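Old customs house in Markton opens again as a museum

October 26, 2026

The old customs house on the harbour of Markton has opened its doors to visitors after 12 years of closure. The brick building stands at the end of Ojo Street, where the first foreign merchants rented their offices, and it now holds a small museum about the trade of the town.

The restoration took six years. The roof was changed completely, and the long counter where captains paid their duties was cleaned and put back in its first place. On the upper floor there is a reading room with old shipping lists, and visitors may ask to see them.

"My grandfather came through this door with one suitcase and a letter for a baker," said Christos Kontogiannis, who leads the museum. "I wanted that the door stays the same colour, and it is the same colour."

Markton grew quickly when the railway from Tullon reached the harbour. Tea, wool and lamp oil were stored in the sheds behind the customs house, and in the evenings the sailors went to the Multen Theatre, which was later a cinema and is now a furniture shop. The museum keeps one of its painted curtains, and also a ticket box with the name of the theatre in gold letters. 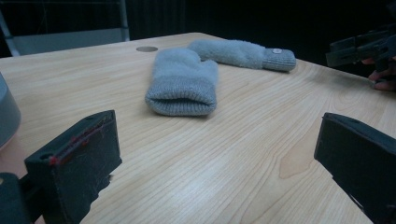

Can people visit the cellar where the goods were held?
The cellar is open only with a guide, in groups of up to seven people, and places must be booked at the front desk.

Donal Keane, a retired teacher of history, has written the texts on the walls. They are given in four languages, because the merchants of the harbour came from many countries and left their names on the streets. He is now collecting family letters for a second room, which should open in March.

Entry to the museum is free for the first 100 visitors each day. The tram to the harbour stops in front of the main gate, and the entrance for wheelchairs is on the side of Ojo Street.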